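Grornuneck Members' Board
Company News and Governance

Thread: Departure of the chief executive at Felari

registrar_amato
Members will have seen that Nanami Ikeda is to step down as chief executive of Felari in May. The notice to shareholders runs to 2 pages and names no successor. She will remain on the board as a non-executive director. Comments are invited, and posters are asked to keep to the published notice.

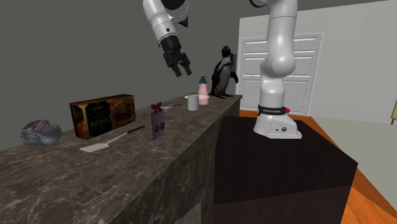
Reply 1 - holder_800
I have held 800 shares for five years and I am not troubled by the news. The accounts are sound and the Fanura purchase has been paid for. A change at the top was due.

Reply 2 - P. Wexcombe
I must disagree with the previous member. The Fanura purchase has been paid for, but the two sales teams have yet to be joined, and 120 posts remain under review. To leave at this stage, with no name put forward, is poor practice. The board should have settled the matter before it wrote to us. 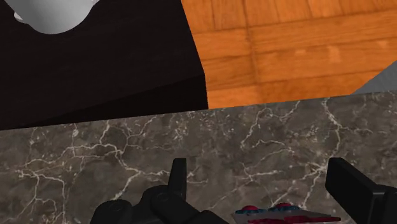

I would add that a former chief executive who stays on the board can make life hard for whoever follows. I shall be raising this at the annual meeting.

Reply 3 - holder_800
The notice states that the search is under way. I do not see what more could properly be said in public.

Reply 4 - ledgerline
Both members have a point. Amato kept its founder on the board for two years and the handover went well, though in that case the new chief executive had already been chosen. May I ask whether proxy forms have gone out?

Reply 5 - registrar_amato
Proxy forms are to be sent with the annual report. Questions for the chair should reach the company secretary by noon on the day before the meeting.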